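Dresside, part five: the clothes are harder than the arm

Last time I promised to write about the base plate. I will do it, but first I must tell about the clothes, for they have taken all my evenings since then and the base plate only one.

For the new readers: Dresside is the name for the machine I am building at home. It shall stand next to a bed, take a piece of clothing that lies there, and fold it. It does not need to be fast. It does not need to be beautiful, and my wife Jytte has already said that it isn't. One arm is finished and one arm is a box of parts. The finished arm has Erkard motors in all the joints and a Zullus board that controls them, and the fingers are of the same pattern as on the hand grippers, so that what a person does with the hand can be copied over to the arm later.

The base plate, then. The first one was too light. When the arm stretched out fully and lifted a wet towel, the back edge of the plate came up from the floor. I measured it with a stack of playing cards and got 3 cards under the corner, and this is enough to ruin everything at the other end. Leif Bergmann at the Ragnarsson workshop cut me a new plate from thick steel and drilled the holes after my drawing. Two of the holes were in the wrong place. The drawing was wrong, not Leif. He drilled them again without saying anything, and I paid for the coffee.

With the new plate the arm stands well. I let it go up and down with a bag of rice for a whole evening, and the corner did not move. So I thought that the mechanical part was behind me and that I could go over to the clothes with a good conscience.

I had learned on a table with kitchen towels. A kitchen towel is a kind thing. It is square, it has a clear edge, and it has stripes, so the camera knows which way it goes. On a table it lies flat. I wrote in part four that the folding was "nearly solved," and I would like to take back this sentence.

A bed is something else. The surface gives after when you press. If the fingers go down one centimeter too much, they push the cloth into the bed and pick up the cover also. If they go down too little, they close on air. On the table I could stop at the same height every time and it was correct every time. On the bed the height is different in the middle and at the side, and it is different again if someone has a knee on it.

Then there is the color. Everybody in our circle seems to own mostly black clothes. I did not think about it before. In black cloth the camera finds almost no folds, only one dark shape with an outline, and when the cloth is in a heap it is difficult to say where a sleeve stops and the next thing starts. Snædís Zoëga, who helps me with the software, suggested that we should practice with white shirts until it works and then go over. I wanted the opposite. If it can learn black trousers on a patterned bed, it can learn the white shirt in an afternoon. We discussed this for a long time and I was stubborn.

So we have worked with the hand grippers, on a real bed, with the real clothes. You hold the gripper, close the fingers on the cloth, lift, lay over, let go. You must do it slowly and with only the gripper, and this is more difficult than it sounds. The free hand wants to come and help all the time.

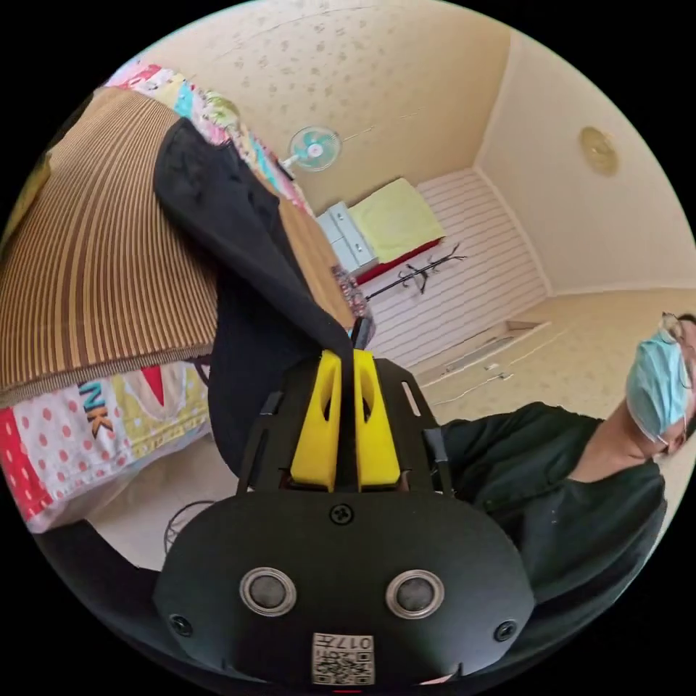 Fingers closed on black cloth.

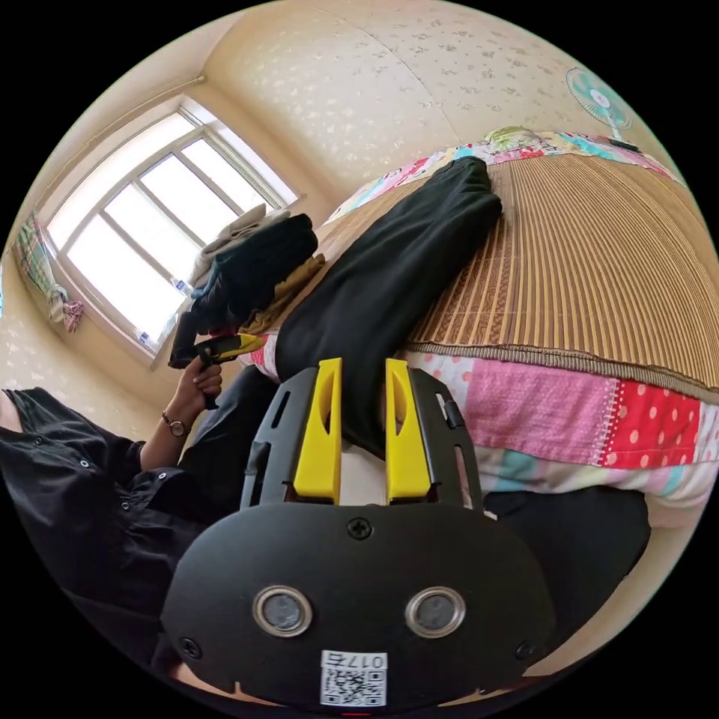

Fingers open, and folded trousers on the mat.

I learned some things about my own hands in this way. When I fold trousers in the normal manner, I take them at the waist and shake them once, and most of the wrinkles go away by themselves. With the gripper you can't shake, or you can, but the cloth slips out. So you must pull the wrinkles out in small steps, first at one end and then at the other. I had written the whole plan for the arm with one shake at the start. It is deleted now.

Also I had believed that the grip should be as strong as possible. Rūta Tamošiūnaitė has sewn costumes for a theater for many years, and she looked at my fingers (the ones on the arm) and asked why I was strangling the fabric. She showed me how she takes cloth, with a very small fold between two fingers, almost without force. The fold is what holds. When there is only one flat layer and you press hard, it slides away sideways like soap. So the arm now makes a short movement inward before it closes, some 8 millimeters, in order to make this little fold first. The difference is large. I should have asked her in July, when I was changing the motor settings night after night and blaming Erkard in my notebook.

The patterned quilt is still a problem. The software likes strong colors and edges very much, and a patchwork has edges everywhere. More than once it has chosen a nice red square with dots and wanted to fold that. I find it a bit charming, but Snædís doesn't. She has made a mask where the program first looks at the bed without clothes and remembers it. It works until somebody sits down on the bed, then all the patches have moved a little and it must look again.

For those who asked in the comments what it costs: I keep a list, and the arm is at 602 euros without the new base plate. The plate was paid in coffee and one evening of help with Leif's garage door. The Zullus board was used, from a man who had given up his own arm. He wished me luck in a tone that I understand better now.

Mogens Hedegaard wrote and asked if the cable at the elbow has broken again. Yes, twice. I now lay it in a loop with more slack, fastened over the joint and under it, and it has held for 24 hours of running. Mogens, if you have a better cable than the one you told me about, please write the type number, for the shop did not understand my description.

Next I want to do the second arm. I have the motors and most of the screws, and the brackets are waiting at Ragnarsson until the big drill is repaired. With one arm the machine can fold trousers in half when the trousers are already flat, and it can't make them flat. For this you need to hold one end and pull the other. I have tried with a book as the second hand, laid on the waist to keep it in place, and it works quite well with a heavy book. Jytte wants the book back.

I will also change the height control so that it feels the bed instead of guessing it. There is a value from the wrist motor that goes up a little when the fingers touch something soft. It is noisy, but I think that if I take the middle of several readings it can be used. If anyone has done this with Erkard motors, I would be glad to hear which readings you trust and how slowly you went down.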